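Mamlow Bag Keeper, 280 bags later
Feb 15, 2022

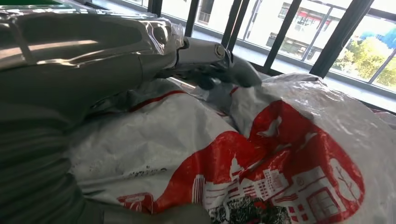

Why I bought it

Under-sink cupboard. Every time I opened it, plastic bags fell out on my feet. I save them all, always have, for bin liners, wet swimsuits, shoes in a suitcase. Tried the bag-of-bags thing, tried folding them into triangles like my aunt (gave up after 20). So in January I ordered the Mamlow, the wall one, medium, $17 plus shipping.

Putting it up

Comes in two pieces, a tube and a back plate. Two screws, two wall plugs, and a sticky pad if you'd rather not drill. Do not bother with the sticky pad. Mine let go overnight, tube on the floor, bags everywhere. Screws went in fine, ten minutes with coffee. Instructions are one drawing and teh drawing is upside down compared to the plate. Holes are slotted so you can fudge it if you drill a bit off. I did.

How much it holds

Box says up to 134 bags. Depends what you call a bag. Thin produce ones, sure, I'd believe it. Normal grocery bags, I got a bit over half that before the lid wouldn't click. The thick ones from clothing shops jam it, keep those somewhere else.

Everyday use

Top loading, pull from the bottom. Stuff them in loose, don't ball them up. If you knot them they get stuck in the opening and you end up dragging out four at once. Opening has soft rubber teeth, good grip, one bag at a time most days. When it's nearly empty the last few just sit up on the teeth and you have to go fishing with two fingers. Annoying.

Špela Petek on the Plaltden forum says cut out every second tooth. Tried it. Worse! Now mine drips bags when it's full. Wrote to Mamlow for a new bottom ring, Mimoza Krasniqi in their parts dept sent one free, came in five days. Full marks for that.

Cleaning

Lid pops off, wipe it out with a damp cloth. The white shows grease if you hang it near the stove, I moved mine next to the fridge. Gray one probably smarter.

Versus the Delić

My sister has the Delić, fabric tube with elastic both ends. Cheaper, holds more, goes in the wash. Looks like a sock full of bags hanging on a door. Elastic is going already at the bottom. If you rent and cant drill I'd still get the Delić over the Mamlow with that sticky pad.

Score

4 out of 5. Loses one for the sticky pad and the last-few-bags problem. Would buy again, in gray.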